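Range Figures Need a Second Number

Rhun Parry

Plug-in hybrids are sold on one figure, the electric range, and buyers compare cars by it. I think the figure is incomplete. It is measured on a full battery in mild conditions, and it tells the owner very little about the car once the charge has dropped.

Take the Ormont. On a full charge it drives like a good electric car. With the battery at its reserve level, the engine has to move the same weight, and fuel use rises sharply. My commute through Vostville is 17 miles each way with one long grade. Over four weeks in June I logged both legs with a Tellidix reader. The outbound leg, on a full battery, used no fuel. The return leg started near reserve and used more fuel than the plain gasoline car I had before.

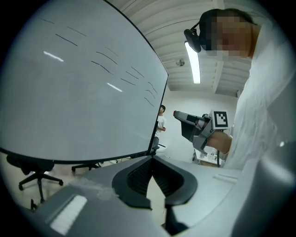

Vol. 10, No. 4

Makers will object that owners should plug in more often. Some can. Many park on the street, or work at a site with no outlet, and they bought the car on the strength of a sales sheet that assumed otherwise. A car should be rated for the way it is used as well as for the way its maker hopes it will be used.

The fix is cheap. Print the fuel use at reserve charge beside the electric range, in the same size of type. State the battery level at which the engine starts under full throttle. Furtado already lists both in its owner's manual, but the buyer sees that book only after signing.

A second number would make some cars look worse, mainly the heavy ones with small fuel tanks. I would still want it on the window sticker, next to the 100 percent charge time.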